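Three Months of Writing Down My Dreams

30 March 2019

I have filled one whole notebook and started on the second, so I guess this is a habit now! For anyone new: I began keeping a dream journal after my friend Mélanie MacLeod mentioned over soup that she remembers two or three dreams a night. I remembered maybe one a month, usually the one where I'm back in high school and have no shoes. I was so jealous.

Her advice was simple. Keep the notebook open, with the pen in it, on the side of the bed you roll toward. Don't sit up. Don't look at your phone. Write whatever is there, even if it's only "green" or "somebody's uncle."

The first week I got exactly that kind of thing. "Stairs." "Late for boat?" One morning just the word "Friesen," underlined twice, and I still have no idea. But by the third week whole stories were coming through, with weather and dialogue and everything, and I was waking up excited to see what I'd caught.

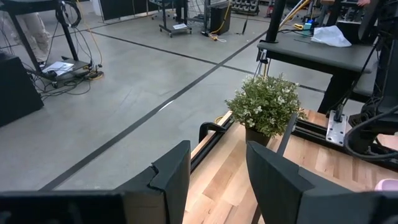
My recurring dream is about tables, and I only know that thanks to the notebook. I went through it last night with a yellow highlighter and there they were, page after page. Kitchen tables, a table in a field, a table on a ferry to a town called Pardale (no such town that I know of, but I've been there four times now in my sleep). They're nearly always pale wood with darker streaks running through the planks, butcher-block style like the one up there with the black rail along its side, and I'm always trying to set something down and can't find the right spot. In one of them my grandmother kept moving the salt. I woke up laughing.

The old dream dictionary I bought at a yard sale in June (542 pages, 2 dollars, best money I ever spent) says a table stands for family and agreement, and that an empty one means you're about to make a decision alone. A full one is supposed to be good luck. It also gives a lucky number for nearly every entry. Mine is 131. I have never played a number in my life, but I did notice it on a mailbox the other day and felt ridiculously pleased.

Do I believe the dictionary? Sort of, on some mornings. What I like is how it gets me asking questions. When I read "family and agreement" I thought right away about my brother and the argument we keep not having about Mom's house, and I called him that afternoon. We talked for an hour! Mostly about his tomatoes, but still.

Big rooms are my other regular. Long floors, far walls, and me walking across in socks.
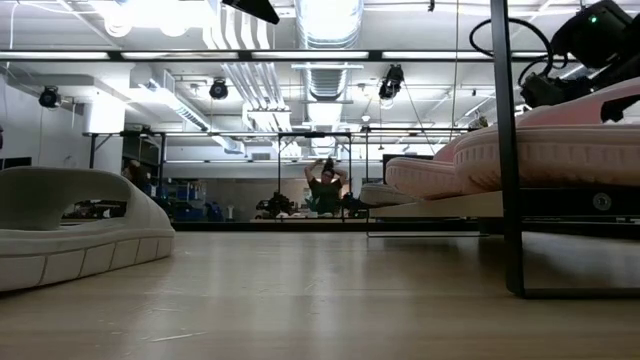

A long stretch of pale floor, with something white and curvy on the left.

The book has an entry for "hall" and another for "floor," and they disagree completely. Hall is opportunity. Floor is worry about money. Tanner Bergeron, who comments here a lot and has been journaling since 2000, wrote to me that he gave up on dictionaries years ago and made his own. He keeps an index in the back of each notebook, and next to every word he writes what was going on in his life that week. For him, floors mean he's about to travel. I love this so much that I started my own index the same night.

So far I have entries for tables, ferries, big rooms, my grandmother, and a dog named Ploton who talks but only about parking.
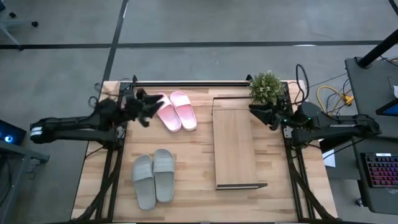 I'm also trying his trick of giving each dream a title before I write the rest. It sounds silly, but the title seems to hold the dream in place while you hunt for the pen. Recent ones: "The Wrong Cake," "Jodau Is Closed Today," "Swimming Lessons for Adults." No clue what a Jodau is. It had a very nice front window.

If you want to start, start tonight, with any old notebook. And if you dream about tables too, please leave me a comment and tell me what was on yours.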